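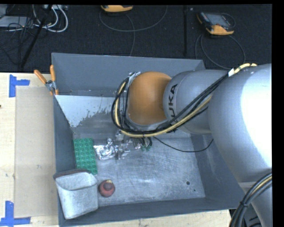 Photo: Nerea Moya, bin cell at the Requena lab

Success rate drops when I go from the table to the bin – is my result worth anything?

Posted by Nerea Moya

Hi all, and thanks in advance for reading, I know I tend to go on a bit. I'm writing up my master's project and I'm stuck on how to report a result. We trained a grasp scoring network (we call it Kaveck in the lab) on single objects lying on an open table. Then we moved to the metal bin, with the KUKA arm reaching in from the side, and ran 200 attempts on a mix of things: a green studded building-block plate, a light gray container, crumpled silver foil and so on. The scores the network gives look fine, but the real success rate is far lower than on the table. The foil and anything near the walls are the worst. My adviser says to report it as it is. I was hoping to say something about why. Has anyone been through this?

Telmo Soler

Oh, I feel for you, I spent most of a December on this very problem! Before you touch the network, split your failures into two piles. In the first pile go the attempts where the grasp point itself was bad. In the second go the ones where the point was good but the arm couldn't get there without the wrist or the cables coming too close to a wall. When I did this at Ekham, the second pile was much the bigger one, and our network had never been told that walls exist.

The other thing I'd look at is depth. Your bin floor is bare, scuffed metal and you have foil lying on it, so I'd expect holes and false points in the depth image. Save the raw depth for every attempt if you haven't – you will want it later. We ran the same objects with a matte sheet on the floor as a comparison, and it made a lovely little table for the paper.

And yes, it's worth something. A drop you can explain is a perfectly good chapter.

Jelle Meijer

just retrain with more data

Montserrat Echevarría

I agree with Telmo, and I'd add one small thing about the numbers. Please report per object as well as overall, and say how the objects were placed before each attempt. If the plate always starts along the left side of the bin, that's a different test from dropping it in at random. We had 9 objects and 4 starting layouts, and two of the layouts caused nearly all the trouble, which we would have missed with a single average. Put the confidence intervals in too, your examiners will be glad of them. Good luck with the writing, and do come back and tell us how the two piles came out!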